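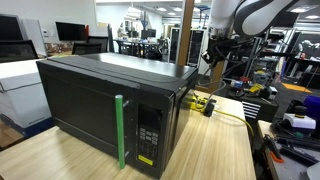

I have been trying to eat less takeout since July, and I want to write down how it's going before I lose the thread and start ordering noodles again. The rule I set was simple: cook one big pot of something, then live off it at lunch for as long as I can stand it. Which means my whole plan leans on a microwave, a plain black one with little gray buttons and a bright green handle you could find in the dark. I have never thought so much about a microwave in my life.

The first pot was my friend Malsha Amarasinghe's dal. She calls it the Weerakoon dal, after her mother's side of the family, and she wrote it out for me on the back of an envelope with no amounts at all. Red lentils, "enough" coconut milk, turmeric, a fistful of curry leaves. I made it too thick the first time and too thin the second, and the third time it was so good I ate it standing up at the stove and had to make another batch the next night (I regret nothing).

Dal reheats like a dream, by the way. Add a splash of water, cover it, stop halfway and stir. If you skip the stir you get lava on the outside and a cold lump in the middle, and you will burn your tongue and still be disappointed.

Rice is trickier. I used to zap it bare and wonder why it came out like gravel. Now I sprinkle water over the top and lay a damp paper towel on it, and it's soft again! I also put it in the fridge soon after cooking and eat it the next day, no later.

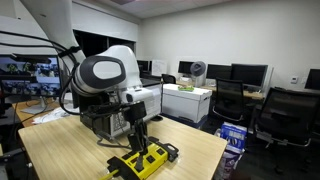 Yellow power strip, black end caps.

Then there was the lasagna. Leonardo Sala from my old job in Tistolcombe swears that lasagna is better on day two, and I'd say he's right, but only if you cut it cold. Cut it into squares straight from the fridge, wrap each one, and warm it at half power. Full power makes the cheese go rubbery and the edges turn into something you could sole a shoe with.

I did keep score for a while, mostly to annoy my sister. A month of lunches from the place downstairs came to 126 dollars. The month I cooked, I spent 98 on groceries for the same lunches. So it's a savings, but a pretty small one, and I won't pretend I did it for the money. I just feel better in the afternoon when I haven't had a sandwich the size of my head. 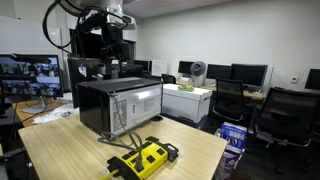 The part I still haven't solved is boredom. By the fourth lunch of the same soup I start bargaining with myself. What helps is having a few jars around to change things up - lime pickle, chili crisp, a bit of yogurt with garlic in it. The plain bean soup I made last month turned into three different meals that way, and one of them was even nice.

Things I won't be reheating again: fish (sorry, everyone), fried potatoes, and that spinach omelet. It squeaked.

Next up is a chicken and barley stew, which I'm told freezes well. If you have a pot recipe that holds up for days, leave it in the comments. Extra points if it doesn't start with "soak the beans overnight," because I never remember until morning.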